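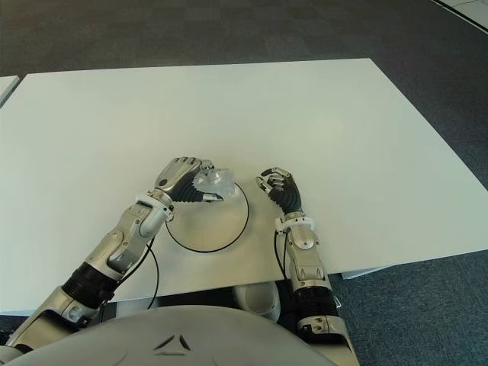
**How many grasps do you need before you can compare two hand controllers?** Around 200 per controller, with the same objects in the same order.

I ran Pradell against Mamani this way and loved it! Log every try, drops included, and swap controllers after each block so motor heat doesn't favor one.
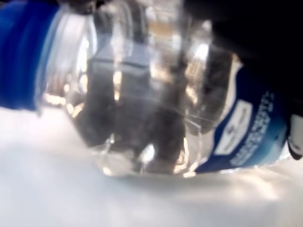
Thumb force is the setting to tune first. Start at 4 newtons and go up in small steps. Clear plastic is a great test for the wrist camera too: try a bottle on its side and let the tracker lock onto the blue cap or the label, then grip the ribbed middle. Divina Belmonte's config file is a good starting point.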